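El suelo también se hereda

Opinión

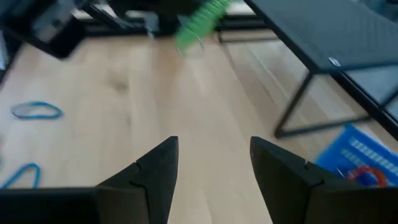

¿Conviene cambiar el suelo de una vivienda antigua cada vez que se reforma? En la mayoría de los casos conviene repararlo, y el cambio completo debería quedar para cuando la base está dañada.

Llevo años viendo reformas en mi barrio y casi todas empiezan igual. Antes de mirar la instalación eléctrica o las ventanas, alguien decide levantar el pavimento. En mi edificio hay 47 viviendas y quedan cinco con el suelo original. Las demás han pasado por el parqué, el gres o las láminas que se encajan en una mañana.

Entiendo los motivos. Un suelo viejo suena, tiene piezas sueltas y no combina con los muebles que uno acaba de comprar. Además, el presupuesto de quitarlo todo es fácil de leer: tantos metros, tanto dinero. El de una reparación tiene más líneas, depende de lo que aparezca al levantar cada pieza y muchas empresas prefieren no hacerlo.

Cuando reformé mi piso pedí dos presupuestos. Lerka proponía retirar el pavimento completo y entregar la casa en dos semanas. Vondamberg, un taller más pequeño, ofrecía cambiar las baldosas rotas, rejuntar y pulir. Tardaron más y hubo polvo hasta en los armarios. El precio final fue algo menor, aunque la diferencia no habría bastado para convencer a nadie con prisa.

Me quedan dos baldosas de otro tono junto a la puerta del baño. Las visitas las ven enseguida y a mí han dejado de molestarme.

Lo que critico es que la decisión se tome sin información. Los ayuntamientos subvencionan fachadas y calderas, y casi nunca el trabajo de quien sabe recuperar un pavimento. Los escombros salen en sacos un sábado por la mañana y su coste lo pagamos entre todos. Una ayuda modesta para reparar, o al menos una tasa de residuos que reflejara el peso real de lo que se tira, cambiaría bastantes presupuestos.

También pediría a las empresas que incluyeran siempre la opción de conservar, con su precio y sus plazos. El cliente puede descartarla. Ahora mismo, en muchas casas, ni siquiera llega a leerla.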